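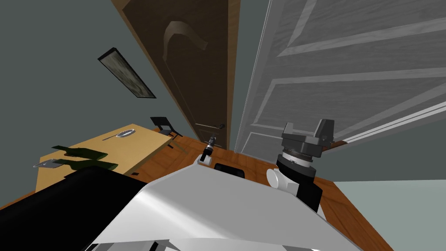
4.2 Small savers and the cost of waiting

We turn now to the question that first drew us to Laltbridge, namely why so many households kept their spare money in plain deposit accounts long after the rates on them had fallen. Of the 2,942 households in the Gurura survey, 1,922 had made no change at all by June, and we confess we had expected far fewer. In our talks with them, people spoke fondly of the branch staff, and at some length about the bother of moving. Their money was rather like the small gripper hovering over the wooden floor in the rendered room - held above something and not yet set down on it.

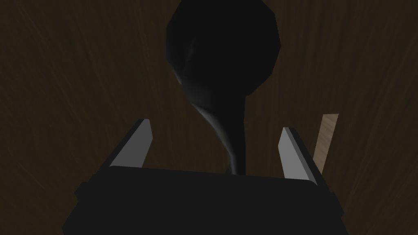

Fees are a harder matter, and we are grateful to Costel Coman for his patience in going through the Cadix statements with us line by line. A further 368 households paid a yearly charge that they could not name when we asked. We don't think they were careless. A nearly black ladle-like object on dark brown wood takes a moment to pick out, large as it is, and a charge printed in the same type as everything near it takes a good deal longer.
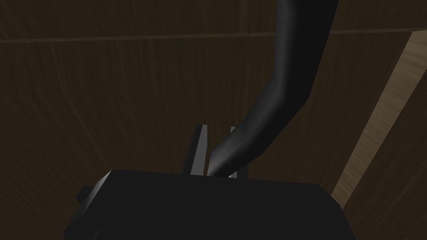

Figure 3. Dark wooden surface with a thin seam and a lighter tan panel at right (rendered).

The Politis measure of switching costs, which we take up in the next section, treats these two groups separately.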